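2022-03-13
Posted by Ryan Nuttall

I spent most of Saturday getting the arm cell at Balley squared up again. It had been moved to the other end of the room while the floor was painted, and after that it missed the same pick over and over, always to the left.

The arm hangs from a steel stand with splayed legs. Sanne Vermeulen had already re-run the hand-eye calibration twice and got a different answer each time, so I left the software alone and started at the bottom. One foot was turning under my fingers. I slackened all of them, put a level on the base plate, and brought them back up a quarter turn at a time.

Next was the crossbar. The clamps are M8 and two of them were barely holding. I cleaned off the old threadlocker, put on new, and went round them in two passes with the torque wrench. Then I drew a paint line across each bolt head so we can tell at a glance if one has crept.

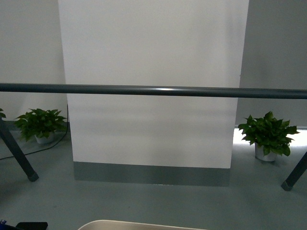 After that I turned to the cables. The one to the head camera had been zip-tied so tight that it pulled on the connector whenever the arm reached out to full stretch. I cut the tie and left a longer loop.

With the stand solid, the calibration came out the same three times running. I ran 80 picks at slow speed and then 440 at normal speed overnight. There were 3 misses, all on the same glossy part, and that one has always been a nuisance.

Two things still to do. The gray end caps I ordered from Pristton are the wrong diameter and have to go back. I also want to repeat the level check in 10 days, once the new floor paint has had time to harden under the feet. Tshepo Magagula has the torque wrench until then.

This site uses cookies to remember your settings. By continuing to browse you agree to their use. Accept | Read more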